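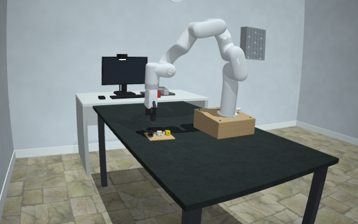

Simulated cell: arm above the board, black, white and yellow cubes in place.

Simulation success rate does not match between two evaluation runs of the same policy

Posted Jan 9, 2026 in Simulation and Evaluation
Tags: manipulation, evaluation, seeds, domain randomization

Our laboratory is evaluating a pick-and-place policy in the Ninier simulator. The task uses three dice-like cubes resting on a thin board, and the instruction names one of them by color. The policy was trained on 340 demonstrations collected in the same simulated room.

In December we evaluated a fixed checkpoint over 200 episodes and obtained a success rate of 92 percent. We have since repeated the evaluation with the same checkpoint and the same number of episodes, and the result is considerably lower. Most of the additional failures occur on the black cube. The fingers close on the edge of the board, or they displace the neighboring cube before the grasp is complete.

The following have been confirmed as identical between the two runs: checkpoint file, camera pose, control frequency, episode length, and the success criterion (named cube lifted clear of the board at the final step). The random seed was set at the start of both runs. The simulator was updated between them, from one minor release to the next. The release notes mention changes to shadow rendering and to contact settings but give no values.

We would like to know:
1. Whether a difference of this kind is normally attributed to rendering or to contact.
2. Which of the two results should be reported.

Any reference to an established procedure would be appreciated.

Answer 1 (accepted)

The two causes can be separated without retraining, and this should be done before any figure is reported.

First, record the action sequences from a set of successful episodes under the earlier release. Replay them open loop under the new release, with the policy disconnected and the initial states loaded from file. If the replayed grasps fail, the contact settings are responsible, as the camera images play no part in a replay. If the replayed grasps succeed, contact is unlikely to be the main cause and attention should turn to the images.

Second, render the stored initial states under both releases and compare the images directly. In your picture the shadow of the arm and gripper falls just behind the board and to its right. A policy trained in one room with one lighting arrangement may well have come to depend on that shadow as a cue for gripper height. A change in its softness or darkness could shift the grasp by enough to catch the board. The black cube on a dark table would be a reasonable place for such an error to appear first, although the replay test should be allowed to settle the matter.

Please also note that setting the seed once at the start of a run does not guarantee matching episodes. If the update altered the number of random draws made during a reset, every later episode will begin from a different state. Save the initial states and load them explicitly. The Trornard evaluation scripts have an option for this purpose.

As to reporting, both results should be given, each with its simulator release and an interval. The earlier figure alone would not be reproducible by a reader who installs the current release.

Answer 2

We had the same issue with Delorme after an update. Going back to the old version fixed it.

Comment from the original poster: Thank you. Reverting is possible for us, but the comparison methods in our study require the newer release.

Answer 3

In addition to the accepted answer, the results should be broken down by named cube before any conclusion is drawn about the black one. If the cube is selected at random in each episode, the 2 runs may contain different proportions of each color. The Skarnedcombe group template for evaluation tables has a separate row for each target object and a column for the failure type (missed grasp, contact with board, neighbor displaced, wrong cube). Failure type should be assigned from the logged contacts. Assigning it by watching video is slow, and two readers will often disagree on whether the board was touched first.

I would also examine the friction value between cube and board in both releases. It is sometimes a default that is not written into the scene file, in which case comparing the scene files will show no change.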